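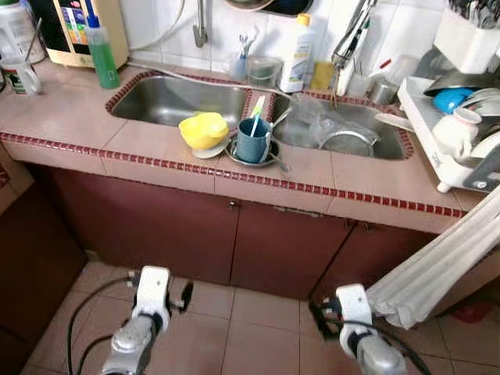 How to clean the grout on a tiled kitchen counter

Tiles are easy to wipe, but the lines between them keep the grease. I have cleaned the counters in my family's rental apartments for many years, and this is the method I use now. You need baking soda, dish soap, a stiff nylon brush, an old towel and a small bottle of grout sealer. I buy the Nulow one, but any water-based sealer made for kitchens is fine.

Step 1. Clear and wash

Take everything off the part you will clean. Wash the tiles with warm water and a few drops of soap, and dry them with the towel. If you leave crumbs, they will become mud in the next step.

Step 2. Make the paste

Mix 380 grams of baking soda with enough water to get a paste like thick yogurt. This is sufficient for a medium counter. Do not add vinegar to it. The two together make a lot of foam and then only salty water remains. Vinegar alone is also not good for grout — it eats the cement little by little.

Step 3. Apply and wait

Press the paste into the lines with your finger or an old spoon. Leave it for 15 minutes. Around the sink I leave it a bit longer, as the soap residue there is harder.

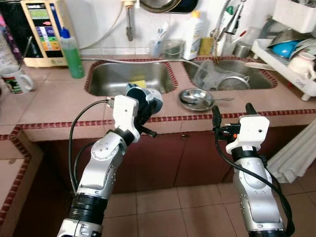 Can I use a metal brush if the lines are very dark?

Please use only nylon. Metal scratches the glaze of the tile, and the scratches will hold dirt forever. For very dark lines, repeat the paste the next day.

Step 4. Scrub and rinse

Scrub along the line with short movements. Small mosaic tiles have many more lines than large ones, so keep more time for them. Rinse two times with clean water and change the water when it becomes gray.

Step 5. Seal

Let the grout dry for one full day. Then put the sealer with a thin brush, wait as the label says, and wipe what stays on the tiles. Unglazed tiles can absorb the sealer and change color, so try first in a hidden corner. I repeat the sealing every June.

If a piece of grout is missing, fill it before you seal. Water goes behind the tile through a very small hole.

Brunello Tedesco, May 14, 2023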